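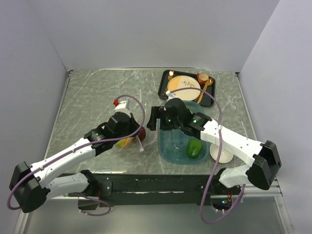
Grippers, second round

Back at the bench by 9 and still not convinced. Brutport has been telling us since July that the clear fingers will hold anything you'd find in a kitchen, and I'm the one who has to write down whether that's so. Their sheet says 100 grasps out of 100 on produce. Whose produce, I'd like to know.

Fruit went on the left arm today, pepper and blue tub on the right. Same table as before, tray left at the back with the plate and spoon on it, as the plan wants some clutter. I ran 70 tries on the left before lunch. The apple is fine if you come straight down on it. Come in at a slant and the fingers slide up the skin and close on nothing, and the controller still reports a good grasp. I've complained about this before. A grasp signal that can't tell an apple from air is a timer with a nice name.

The yellow piece did better than I expected. I don't read much into that, it's a forgiving shape.

The right arm I trust even less. The Nadar controller has a small pause before it closes, and over the tub that pause is enough for the arm to settle a hair lower than it was told to. You don't notice on a bare table. Over a tub wall you do. I went through the log after lunch, all 2,349 lines of it, and the pause is there every time, so at least it's consistent. Grakatetti's controller didn't do this, but it had its own troubles and I'm not going back to it for one virtue.

Cables again. Both purple ones go up and over in big loops and I spent far too long watching the right one swing near the plate. Asked for shorter runs in the spring and was told the slack is needed for full reach. Maybe. We never use full reach on this table.

The wrist camera is the one thing I have no quarrel with so far - give it time.

Wostitz wants a yes or no on the fingers and keeps asking for a single number. I could give them one, but it would depend almost entirely on how I set the apple down, and I said so in my note. They won't like it. I'd sooner do 2 more sessions with the slanted approach and leave the easy ones out.

Tomorrow: left arm first, slant only. Try the bowl if there's time. Check whether the pause changes with the speed turned down, and find the old fingers, which I think are still in the drawer under the printer.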